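第六章 库存：放着不动的东西也要花钱

我刚入行的时候，在一家叫Thongdee的批发行里管仓库。说是管仓库，其实就是每天拿着本子在货架中间走来走去，看见什么少了就写一笔。带我的师傅叫Boonsong Khamphan，脾气很急，嗓门也大，他教我的第一句话我到现在还记得：“货架满的时候你别高兴，那都是躺着的钱！”

我当时听不懂。货架满满当当的，客人要什么有什么，多好啊。后来月底对账，老板发现账上没钱付运费了，我才慢慢琢磨出一点味道来。

这一章我们就来聊库存。前面几章讲了采购，讲了怎么跟供应商谈价钱（还记得第四章里Zarnier那张让人头疼的报价单吧），现在货到了，进了仓，接下来呢？很多同学觉得这一段最没意思，东西放着嘛，有什么好学的。我教这门课这么多年，每次讲到这里教室里总有人开始看窗外。可是到了期末，大家写案例分析，错得最多的偏偏也是这一段。

先说一个最基本的概念：持有成本。一箱货放在仓库里，你要付租金，要付保险，要有人看着它，还要担心它过期、受潮、过时。另外还有一笔很容易漏掉的，就是资金的机会成本。这笔钱如果没有变成货，本来可以拿去做别的事情。初学的人算持有成本，十有八九只算了租金，后面几项全忘了。

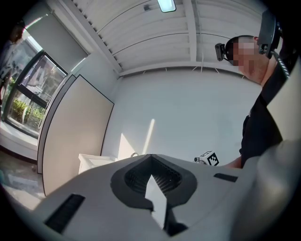

和持有成本相对的，是订货成本。每下一次单，不管买多买少，总有一些固定的开销：打电话、填单子、安排车、验收、入账。你一次多订一点，下单次数少了，订货成本就降下来，可是仓库里的货多了，持有成本又上去了。一个往下走，一个往上走，中间总有一个点加起来最划算。经济订货批量讲的就是怎么找这个点，公式我们放在第二节，别怕，里面最难的运算也就是开个平方。

我们来看Dorstead的例子，这家店后面会反复出现，大家最好先混个脸熟。Dorstead卖厨房用品，店主Aliki Rallis做事很仔细，每一种货都有自己的卡片。有一年八月，她盘点了一种玻璃密封罐，卡片上写着3711个，货架上数出来却只有2221个。她把仓库翻了个遍，又把进货单和出货单一张一张摊在地上核对，最后发现是一批退给供应商的货没有销账。罐子一个都没丢，丢的是一张单子。

我特别喜欢讲这个故事，因为它把两件事摆在了一起：实物库存和账面库存。你做决策的时候看的是账面，客人来拿货的时候拿的可是实物。账面偏高，你以为还有货，就不去订，结果断货；账面偏低呢，你又订多了，货架又满了，Boonsong师傅又要骂人了。所以再漂亮的公式，碰上一本糊涂账也是白搭。第三节会讲循环盘点，到时候请大家把Aliki的卡片翻出来再看一遍。

还有一个词先在这里打个招呼：安全库存。供应商会迟到，客人会突然多买，天气也会捣乱，手里总要留一点余量。留多少合适？这要看你的需求波动有多大，交货期稳不稳定，还要看你能忍受多少次断货。最后这一条常常没有标准答案，同一个行业里两家店的选择可以差很远，我在第四节会把自己的看法写出来，你不同意也没关系，欢迎在课堂上跟我吵。

读正文之前，请先做一件小事。打开你家的冰箱或者储物柜，挑一样你总是买多的东西，想想它是什么时候买的，当时为什么买那么多，再想想如果每次少买一点会有什么麻烦。把答案写在本子上，第二节的练习要用到。

6.1 库存从哪里来

企业手里的库存，按它所处的阶段可以分成原材料、在制品和产成品。批发行和零售店的情况简单一些，买进来的和卖出去的基本是同一样东西，所以本章先从它们讲起，工厂的情况留到下一章。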